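HISTLEY, 2019-05-16 – Owners who rent out rooms or whole homes for short stays in Histley will need a city permit under Ordinance 3759, which the city council passed in March. Applications are open now, and enforcement starts when the summer rental season does.

The manager of the city's code compliance office, interviewed at the permit counter, said the ordinance covers any stay shorter than a month. Hotels and licensed boarding houses stay under their existing rules.

"The definition was the part that took the longest," the manager said. "The old housing code was written in 1976. It has a category for a lodger and a category for a hotel guest, and a person who books a back bedroom for two nights fits neither one."

A permit costs $100 and is valid for 12 months from the date of issue. The fee is charged per address. An owner with two units in the same building files one application with two floor plans attached, and each unit is inspected separately.

Inspectors will check smoke and carbon monoxide alarms, window openings in sleeping rooms, stair rails, and the posted emergency contact sheet. They won't grade furniture or cleanliness.

"We get asked about mattresses. We have no standard for mattresses," the manager said. "We measure the room and we measure the window. If the window opening is too small for a person to climb out of, the room can't be listed as a bedroom, whatever is in it."
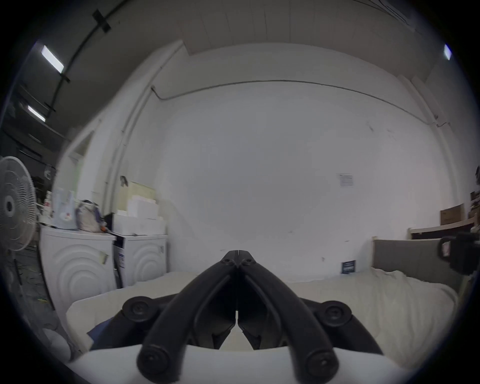
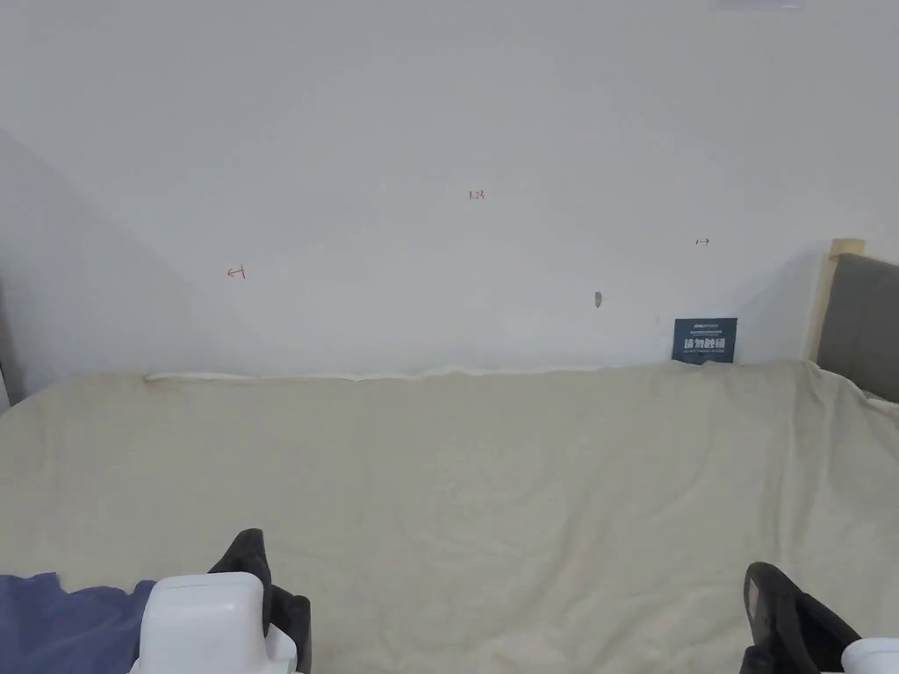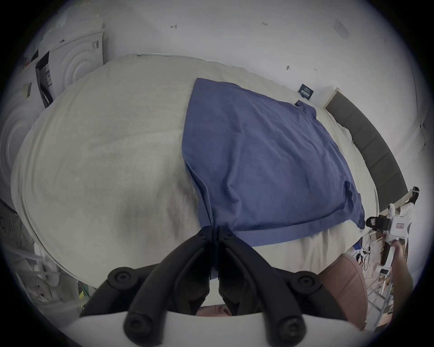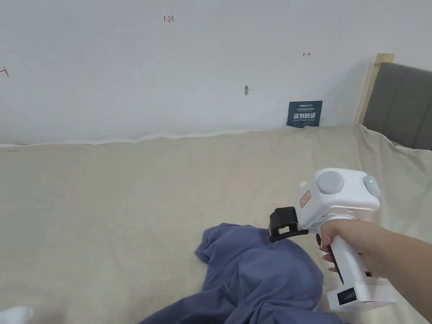
Light-colored fabric in all four pictures. The second shows red markings on the wall, and the third a blue T-shirt on a duvet.

Occupancy is set by floor area. A sleeping room is allowed two adults if it meets the minimum size in the code, and the limit for the whole unit has to appear in the online listing as well as on the contact sheet. Sofa beds in living rooms count only when that room also passes the window test.

Most of the early applications have come from the Semeniuk district, where the older two-family houses stand close to the waterfront. The manager said attic rooms were the usual problem there.

"A lot of those attics were finished without a permit, sometimes by an owner three or four sales back. We don't go after the current owner for that. We ask them to take the room off the listing or bring it up to code, and they choose."

Applications go through Astodow, the online system the city already uses for building permits. Paper forms are accepted at the counter, but the staff has to key them in by hand, so they take longer. The manager asked applicants to upload floor plans with dimensions in feet and to label every room, including closets and bathrooms.

Neighboring Trastbridge has taken a different approach and limits the number of nights a home can be rented each year. Histley looked at a cap and left it out of the final text.

"To enforce a night cap you need booking records, and we don't have a legal way to get those from the platforms," the manager said. "A permit number in the listing is something my staff can check from a desk."

The first violation brings a written notice with a deadline for correction. A second at the same address suspends the permit until a new inspection is passed. Owners can appeal either one to the housing board, in writing.

Asked whether existing bookings would be honored for owners still waiting on an inspection, the manager said they would, provided the application was complete and the fee paid.

"Complete means the floor plan is attached," the manager said. "That's the piece missing from most of what I'm sending back."

The permit counter is on the ground floor of city hall and is open on weekday mornings.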